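The Plate Goes in the Dishwasher

An open day at Motora, where the future of housework is coming along one dish at a time

The invitation said doors at 10, and by a quarter past there was already a line for the kitchen. Motora, which builds household robots in a former carpet showroom on the east side of Lonitz, opens its doors to the public every October. Last year, I'm told, people came for the walking. This year they had come to watch someone else do the dishes.

I signed in as visitor 74, got a sticker, and was handed over to Simin Yazdani, who runs the kitchen program and has the calm of a person who has seen a great many plates dropped. She asked if I loaded my own dishwasher at home. I said yes. She asked if anyone then reloaded it behind my back. I said I would prefer to talk about the robot.

The kitchen is a stage set that happens to have plumbing - a long white counter, a sink, amber glass behind it, and a floor so shiny that a child in our group spent the whole demonstration making faces at himself. The rest of us stood behind a strip of yellow tape. In front of us stood the robot, two arms and a beige torso, known on the program as Ilomia. The name came from Stavros Kokkinos, the firm's founder, who says it doesn't mean anything and looked hurt when I asked twice.

"Most people want it to cook," Yazdani told the group. "Then we ask them which job they'd pay to get out of, and cooking drops right down the list."

The robot went to work. It has no interest in an audience, and there is no flourish at the start to tell you that you should stop checking your phone. A woman next to me missed the opening because she was looking for her glasses, and her husband filled her in at some length.

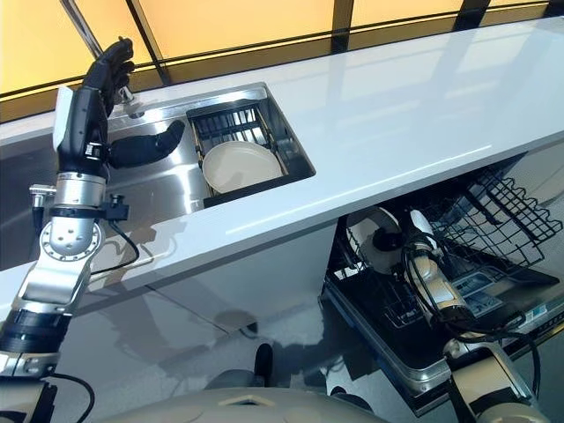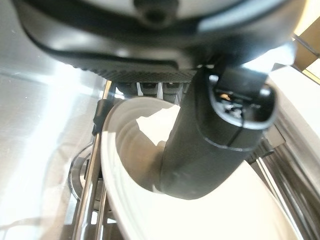 What the Fingers Know

Baoshan Yu works on grip, and he has opinions about crockery. Plates are polite, in his view. They're flat, they stand where you put them, and they come in sizes a reasonable person might expect. Bowls are another matter. A bowl has an inside and an outside, it wants to roll, and two bowls sold as a set will nest together so tightly that Yu once took a pair home to soak them apart.

His team has logged 2,007 practice loads. I asked what they had learned, expecting something about neural networks, and got a short, passionate talk about forks.

The man from the next table over, Arwel Penry, turned out to be a retired hotel dishwasher who had ridden the bus from Ratanaporn to see his replacement. He watched with his arms folded. "It's careful," he said finally. I asked if that was a compliment. He said that in his kitchen it would have been careful until lunchtime and then it would have been looking for work.

Yazdani took this well. Speed, she said, is a dial they can turn later. At the moment one full load, start to finish, takes 23 minutes, and she gave us the number before anyone could ask for it. Penry wrote it on the back of his sticker.

Coffee, and a Question About Cats

The question session was held over coffee in the lobby, in paper cups, which struck me as a missed opportunity. Savvas Deligiannis, who handles safety, fielded most of it. Would it wake the baby? Probably less than you would. Could it tell clean dishes from dirty ones? They're working on it, and so, he added, is his teenage son. What would it do about a cat in the lower rack? Stop and wait. For how long? Deligiannis thought about this. "How long does the cat want?"

There are 2 more demonstrations planned before the winter break, both on a Thursday, and both already full. I left with a tote bag and a brochure that never mentions a price. At home there were dishes in the sink. I did them in nine minutes, and someone rearranged the top rack after I went to bed.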